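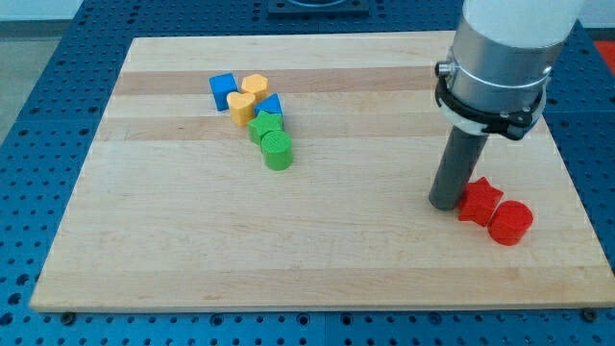

Beltance Push Kit – demonstration recording for tabletop sorting

The kit includes a straight rod tool, a clamp mount, a wooden work board and coloured shape blocks. An operator guides the rod by remote control while arm position and video are logged together.

Episode limit: 1000 time steps
Block types: star, cylinder, cube, heart, others on request
Labels: typed after each episode, e.g. "push the red star to the cylinder"
Spare rods: 2

Part no. 417. Ships from Cairns. Warranty 12 months.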